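Support > Sornholm League Manager > Set-up Guide > Section 7

7. Registering a Winter Squad

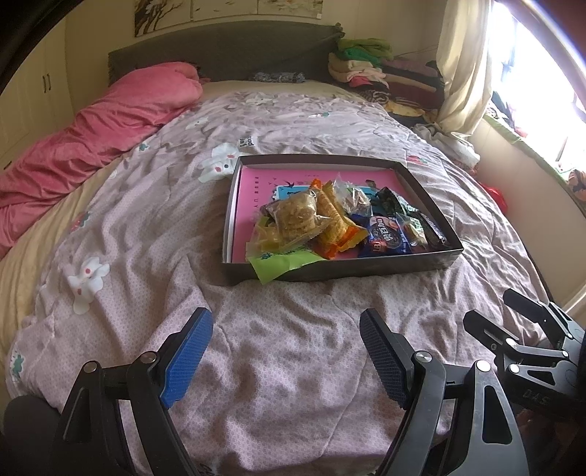

Photo: Fukunik

13 Jan 2024 | By the Sornholm Documentation Desk

Complete this section before entering fixtures. Club administrator rights are needed.

1. Open Teams and select Add Squad.
2. Choose the age group. The cut-off date is set by the league and defaults to 1 September.
3. Enter the squad name as it should appear on the fixture list.
4. Import players from a CSV file. A single file may hold up to 127 rows.
5. Set the match length to 60 minutes, or to the figure in your league rules.
6. Select Submit. The squad shows as Pending until the league approves it.

Note: Players moved from another club keep their old shirt number – edit it under Player Details.

Caution: Deleting a Pending squad also deletes its imported players. Export the list first.

Comments (2)

Gbeho: Step 4 rejects my file if the date of birth column is blank. Is that meant to happen?

Pralgate: Yes, it's a required field. Same for us with the under-12s.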